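Workshop notebook, Nendthorpe
15/11/2019

Hide glue again. The drawer sides for the Brirmont chest are out of clamps and I wanted to write down what I did before I forget it, because last time in April I wrote nothing and had to begin from zero.

I soaked the granules overnight in cold water, then warmed the pot slowly. Tsegereda Hadgu says I always make it too thick, and this time I believe her. It should run from the brush in one thin string. When it falls in drops, add a spoon of warm water and wait. 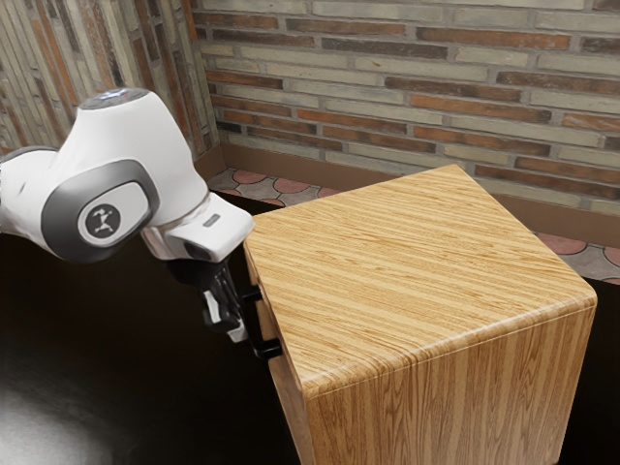 The first two joints I closed too slowly. The glue was already like jelly on the tails, so I opened them, washed with warm water and did it again. With the other joints I warmed the wood first and it went much better. Open time is still short in this room. We should keep the door closed when someone is gluing, please.

Squeeze-out: I left it until it was rubbery and then took it off with a sharp piece of scrap pine. On the Rocha drawers I wiped it wet and we had pale marks under the finish, so don't do this.

Test pieces, all from the same board:
- thick glue, cold wood: broke in the glue line, very easy
- thin glue, cold wood: half glue line, half wood
- thin glue, warm wood: broke in the wood only

I left them 36 hours before breaking. The hammer was the small one, same as before. 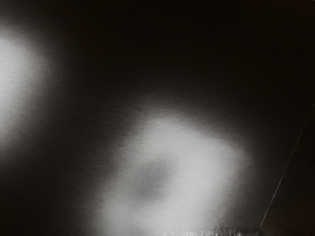
Dark surface, close up, with two pale patches of light.

The runners are not glued yet. The grain of the left one goes up toward the back and it tears when I plane from the front, so I turned it around - now it is fine, but the pencil mark is on the wrong end. Read the mark as BACK, even if it says front.

Also the Pelerum order is still not here. We have 50 screws of the short kind and I need them for the back panel, so please ask me before you take from this box. Glue granules are enough until the end of the month.

Tomorrow: fit the bottoms dry, no glue in the grooves. Check the diagonal on the big drawer again, I don't trust my first measure.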